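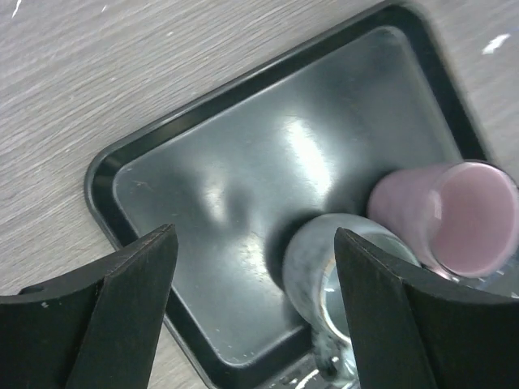 1/ Right, I've been promising a thread on loose leaf tea for ages and it's raining and the football's off, so let's go. I am not an expert! I'm just someone who drank builder's tea for 27 years and then fell down a very leafy hole.

2/ Blame Urszula Olszewski. She runs the Saturday tea table at the market hall in Plindport and last October she handed me a cup of something that smelled like peaches and toast. I said what did you put in it and she said leaves. Just leaves!! An oolong. I went home with a bag of it and no teapot.

3/ So the first thing to know is that black, green, white and oolong are all the same plant. Camellia sinensis, a relative of the camellia in your nan's front garden. What changes is how the leaf gets treated after picking, mostly how far it's allowed to go brown before somebody heats it.

4/ Green is heated early and stays grassy. Black is left to brown all the way. Oolong sits anywhere in the middle, so two oolongs can taste like they come from different planets (one of mine is all flowers, the other is basically a bonfire with raisins, I adore both).

5/ Peppermint, rooibos, chamomile etc aren't the tea plant at all. Matúš Bednárik gets quite stern about this and will only say "infusion". I say tea and he winces. We're still friends.

6/ How much leaf? I use a heaped teaspoon per mug for black. Rolled oolongs look like little pellets and unfurl into something enormous so go easy on those, a level spoon is loads. Big fluffy white teas are the opposite, you need what looks like a silly amount.

If you've got scales, 3 grams a mug is a good place to start with nearly anything.
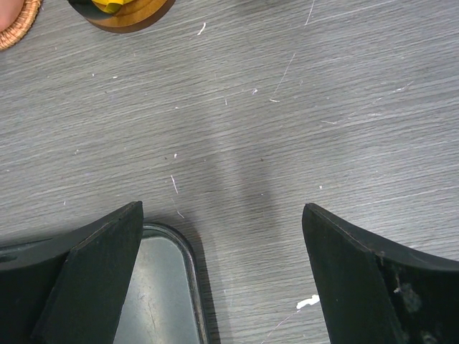

7/ Does green tea really need cooler water? It does need it a fair bit below boiling, as very hot water pulls out the bitter stuff fast. Boil the kettle, open the lid and go and do something else for 8 minutes.

8/ If you've tried green tea and hated it, please please try this before you write it off. I thought I couldn't stand it for years. I'd been pouring boiling water on it and then leaving it while I looked for my shoes.

9/ Black tea is the other way round, get it on the leaves while it's still roaring. Mine gets 4 minutes. Assam with milk, Darjeeling without, and I will not be taking questions on Earl Grey (fine, a slice of lemon, go on).

10/ Tasting a few side by side is the thing that really opened it up for me. You don't need to know any fancy words. Make them the same strength, sip one, sip the next, go back. Differences you'd never spot on separate days jump right out at you.

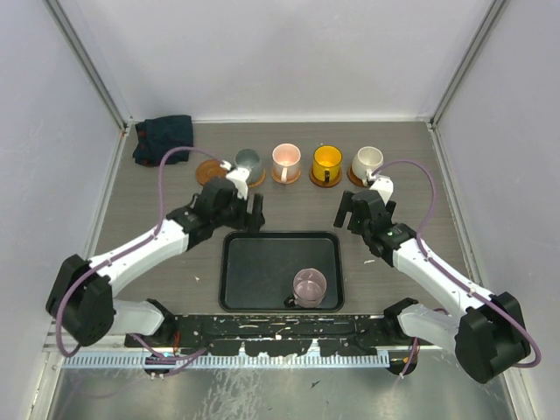 Mugs on their saucers, along the back.

11/ Tatiana Šimek did a blind one for us at hers, all Assams, supermarket up to posh. I put the second cheapest top and I'd do it again. Lovely malty thing. Žofie Tichý got every single one in price order and has been unbearable ever since.

12/ One tip from that evening: have something plain to nibble. Plain crackers, bit of bread. Tatiana had made a ginger cake and it was glorious but after the first slice everything tasted of ginger, including the water.

13/ Speaking of water! Ours is very hard and it leaves that film on top and dulls everything. A basic jug filter made more difference than any of the tea I've bought. I did it with the same leaves, tap in one and filtered in the other, and the filtered one was brighter in colour too.

14/ You can and should use good leaves again. Oolong especially. Second go is often the best one in my book, and Miloslav Šindelář keeps his going all afternoon at work, just tops up the pot and lets it sit a bit longer each time.

15/ Storage, quickly. Keep it dark, dry and shut tight, well away from the spice rack. I once kept a really nice white tea next to the cumin. Don't want to talk about it.
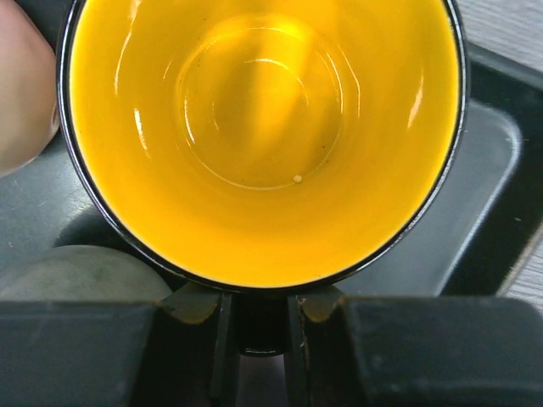

16/ Kit, as a few of you have asked. You need a deep basket strainer that sits in your mug and gives the leaves room to move. Skip the little ball on a chain, everything gets squashed in it and the hinge goes. I do love a teapot but it can wait.

17/ If you want a first shopping list, mine would be a malty Assam, a sencha and a lightly roasted oolong, in the smallest bags they'll sell you. More than a small bag and you'll feel you have to finish the one you don't like.

18/ Next on my list is cold brewing. Leaves in a jug in the fridge overnight, strain it in the morning. Urszula swears by it for green tea, says it comes out sweet with hardly any bitterness. First batch goes in tonight and I'm weirdly excited.

19/ Tell me what you're drinking please! Especially if it's an oolong, especially if it's a smoky one. Kettle's on.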